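Filed under: Kitchen > Cleaning & Storage

Every kitchen has a drawer that won't close, and mine held 11 wooden spoons, 54 twist ties and the manual for a toaster I gave away. Start by clearing the counter, because everything you own is about to land on it.
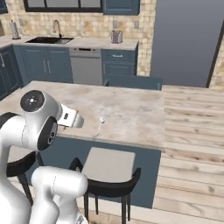 The island, with one small white object on the countertop.

Pull the drawer out as far as it goes and tip the crumbs into the trash. Wipe the runners with a dry cloth. If they squeak, rub them with a candle stub. Oil will work too, and will then collect lint until you retire.

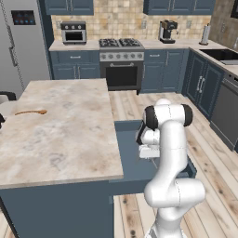 Put back only what you've used since January. My neighbor Mhairi Tosh allows herself one spoon and a spatula, and she's insufferable about it. The rest goes in a box in the garage, where you can visit it.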